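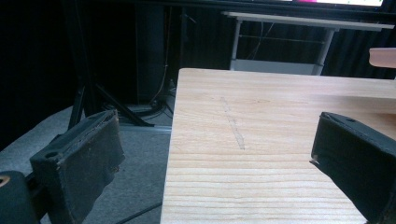 Karkano Stireo Portable Shooting Bench

The Stireo is a folding bench for rifle and air rifle shooters who use ranges without fixed benches, or who shoot on their own land. It sets up on grass, gravel or concrete, holds still under a rested rifle, and folds flat enough to slide behind the seat of most pickups.

Karkano has built the Stireo since May of last year at its shop in Claltemitz. It replaces the earlier Benkirane bench, which used the same seat but had a three-legged frame and a smaller top. Parts for the Benkirane are still stocked. See the note at the end of this page.

What it does

The bench and seat share one frame. Your weight on the seat holds the legs down, so the top moves less when you settle in behind the rifle or work the bolt. The seat rides on an arm that swings to either side. Left-handed shooters don't need a different model or an extra part.

The top has a cutout on both sides so you can sit close with your chest against the edge. A raised lip runs along the front to keep a front rest from walking forward. The surface is textured and does not take oil or solvent stains easily, but brake cleaner will dull it.

Each leg adjusts separately. The feet are wide rubber pads with a steel spike inside. Screw the pad up to expose the spike on soft ground, and screw it back down before you set the bench on concrete or in the bed of a truck.

Specifications

Top: high-density polymer over a steel subframe
Frame: square steel tube, powder coated, dark green
Top length: 30 inches
Weight limit, seat: 800 pounds static load
Leg adjustment: 5 inches per leg
Overall length, open: 72 inches
Seat: closed-cell foam, vinyl cover, removable
Handedness: either, no tools needed
Assembly: seat post and feet only

In the box

Bench with seat arm attached
Seat and seat post
Leveling feet
Bubble level (clips under the top)
Hex wrench
Printed instructions and parts list

Rifle rests, bags, and mats are not included.

Setting it up

Stand the folded bench on its front edge and pull the rear leg out until the pin clicks. Lower the bench onto its feet. Swing the seat arm to the side you want, drop the locking pin, and push the seat post all the way into the arm. Sit down once before leveling, as the feet will sink a little on grass. Then use the level to bring the top flat.

Check that both pins are fully seated before you put a rifle on the bench. The red band on each pin should not be visible. If you can see red, the pin is not home.

To fold, take the rifle and everything else off the top, pull the seat post, and reverse the steps. Keep your fingers clear of the rear hinge. It closes fast.

Notes on use

The Stireo is made for shooting from a seated position off a rest. It is not a gun vise and should not be used to hold a rifle for drilling, filing, or barrel work. The top will take a cleaning cradle without trouble.

Heavy recoil is fine for the frame, but a light front rest may jump. We suggest a rest with spiked feet turned down to their rubber caps, or a filled bag. Spikes will mark the top.

Many clubs have rules on portable benches, mainly on how close they may be set to the firing line and whether they may be moved while the line is hot. Ask your range officer first. The muzzle must extend past the front edge of the bench before you load. With short carbines this means moving the rest forward to the lip.

Care

Wipe the top with a damp cloth and mild soap. Dry the hinge and the pins if the bench has been out in rain, and put a drop of light oil on each one. The seat cover unsnaps and can be washed by hand. Do not put it in a dryer.

Store the bench folded and off bare dirt. The foam seat should not be left under weight for the winter — it will take a set and won't come back.

Options and parts

Brass catcher, mesh, clips to either side
Cartridge tray, drops into the top cutout
Carry strap, padded
Ground plates for sand or mud, set
Tall seat post, for shooters with long legs
Replacement seat cover, black or tan
Replacement pins with lanyards

The tall post also fits the Benkirane. The ground plates do not.

Comments from buyers

"I shoot on a slope behind the barn and the old card table was never going to work. The separate legs fixed that. It's heavy to carry any distance, so I leave it in the side-by-side." — Ritu Maurya

"Seat is better than it looks. I'd like the level to be on top where I can read it without bending over, but the bench itself doesn't wobble." — Said Sqalli

"Shared between me and my son. He's left-handed and I'm not. Takes a few seconds to swap the arm over." — Helju Paju

Shipping

The bench ships in one carton by ground freight within the lower states. Alaska and Hawaii are quoted by phone. The carton is heavy and long, and the driver may ask for a second person to help bring it to the door. Look it over before you sign. If a corner is crushed, note it on the slip and call us the same day.

Options ordered with a bench go in the same carton at no extra freight. Options ordered alone go by mail.

Warranty and returns

The frame and hinges are covered against defects in material and workmanship for as long as the first buyer owns the bench. The top, seat, and pins are covered for one year. Bent legs from towing, dropping, or driving over the bench are not covered, but we can sell you a leg.

An unused bench may be returned in its carton. Call for a return number first. Cartons without a number sit in receiving until we work out who sent them, and that slows your refund.

Questions about orders and freight go to Nabila Shawky at the front desk. Questions about fit, parts, or repairs go to Ismail Tazi in the shop. He is usually easier to reach in the morning.

Note for Benkirane owners

Seats, seat posts, and pins for the Benkirane bench are in stock and will be for the foreseeable future. Tops are limited to what is on the shelf. The rear hinge was changed partway through production, so please measure the pin hole before ordering, or send a photo of the hinge with your order. The two hinges look alike in the parts drawing and do not interchange.

Page and parts list updated October 2025. Specifications may change without notice.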